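Josness Film Festival Lineups: Data Card

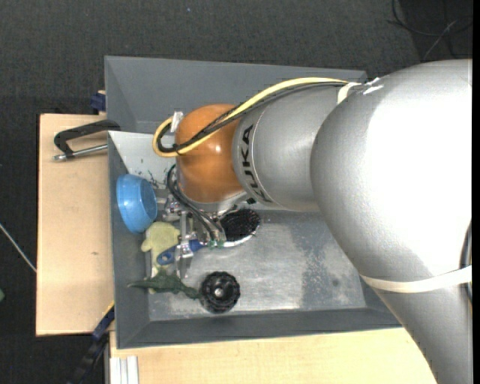 Photo: Natex

This set lists the films announced by 70 small genre festivals — horror, fantasy and science fiction — with one row per film per festival. It has 1,240 rows. Shorts and features are in the same file; use the "length_class" column to split them.

Version 2, 4 November 2022

Files
lineups.csv: title, country, running time, festival, announcement wave
festivals.csv: festival name, city, first edition

Sources
Titles were copied by hand from press releases and festival programs. Running times come from the Zolteo listings where the program gave none.

Known problems
Films pulled after the announcement are still in the file. Co-productions show only the first country named. Three festivals never published their second wave, and those rows are blank under "wave" — don't read them as zero.

Changes
Duplicate titles from the February release were merged. The Zaidi shorts block now has its own festival ID.

License
CC BY 4.0. Please credit Josness.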